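Soup Away from the Table: How People Eat at the Borkevent Street Fair

Final report, Food and Everyday Life
Hülya Tatlı
October 14, 2024

Why I chose this topic

I grew up in a house where soup was eaten at the table, with a cloth under the bowl, and where walking off with it would have caused a small war. Then I moved to Skakness to study and discovered Borkevent, the yearly fair where the whole main street eats soup with hardly a table in sight! People eat on steps, on walls, in parked cars with the doors open, and on the long benches by the harbor. I wanted to know how they manage it, and whether the bowl itself makes a difference.

Background

Skakness has 2804 residents, and on fair day it feels like every one of them is holding a spoon. The fair started as a way to use up root vegetables before the cold set in. The oldest stall, Pálfi, still makes a beet and barley soup that is thick enough to stand a spoon in (I tried). The stall orders 1000 bowls every year and has run out more than once. The newer stalls sell thinner soups, mostly fish or tomato, and a few have switched to tall paper cups.

Most of what I read before starting was about formal dining: table settings, restaurant layouts, the order of courses. There is much less on what people do with a bowl when there is no surface made for it. I found one local history booklet in the library that talks about harbor workers eating on upturned crates, and it shaped a lot of my thinking. The workers wanted a wide bowl with a low side, so they could set it down quickly when a boat came in. The deep bowls stayed at home.

Method

I spent the fair walking up and down the main street with a notebook, and I talked with anyone who was willing to talk with their mouth full. I asked what they were eating, where they had sat down and what they did with the bowl when they needed both hands. I did not try to count people. My interest was in the habits, and I wrote down what they told me in their own words when I could.

I also did a small test at home with 2 kinds of bowl, a low one and a deep one, and the same lentil soup in both. I ate from each on a kitchen chair, on the stairs and on the sofa, with a towel nearby. My roommates were very supportive and ate the leftovers.

What I found

The first thing that jumped out is that people put the bowl down much more than they think they do. Almost everyone told me they held it the whole time, and then in the middle of our talk they would set it beside them to look for a napkin or wave to a friend. The seat next to you becomes the table. On a bench or a chair the bowl goes right there by your leg, and people get strangely protective of that little patch of space.

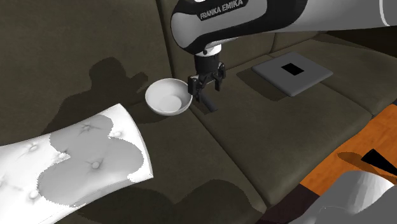 Figure 1. Small white bowl on a dark seat.

Padded seats were the problem spots in my own test. The sofa gives way when you shift your weight, so the bowl leans, and the deep bowl leaned further than the low one. On the kitchen chair both were fine. The stairs were my favorite by far, with one step for me and the next one up for the bowl, almost at elbow height.

Bread changes everything too. A person with bread needs a hand for it, and that means the bowl goes down. At Pálfi they lay the bread across the top of the bowl like a lid, which keeps the heat in and saves you from looking for a place to put it. I loved this and now do it at home.

The cups at the newer stalls got mixed reviews. They are easy to carry, but one woman told me that soup from a cup "is just a drink with lumps," and several people missed being able to see what they were eating.

Problems and next steps

It rained for part of the afternoon, so many of my notes come from doorways and from under the bakery awning, where people stand closer together and eat faster. I would like to compare this with a dry year. I also spoke mostly with people my own age or much older, and hardly at all with parents, who must have excellent tricks for this.

In December the Zavitard community hall holds its indoor soup night, with real tables, and I have already asked if I can come along with my notebook. The cook said yes, as long as I help peel the potatoes.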